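From: Kanini Kirui
To: founders-list
Subject: Re: Pitch evening in April, rules and places

Dear all,

Tatu Owino wrote:
> Is the pitch evening open to teams without a registered company?
> And how long do we have on stage? Last year it was 5 minutes
> and we had to cut our demo.

Thank you, Tatu, for the questions. I answer to the whole list, as two other people have asked me the same.

Yes, teams without a company can apply. At least one founder must be present in the room. The time stays at 5 minutes, but the jury questions are now counted separately.

We have received 71 applications and can accept 16. Subira Muriithi from Nultent will lead the jury. Stiseck pays for the hall and the first prize.

What I still need from the accepted teams:

1. Your slides as one PDF file, with the team name on the first page.

2. One picture for the printed program. It will be in black and white, so please choose one with good contrast.

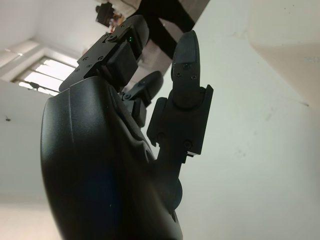 3. The names of the persons who will come. The hall has 62 seats, therefore please do not bring more than three.

Chepkoech Rashidi collects everything, so kindly write to her and not to me.

With best regards,
Kanini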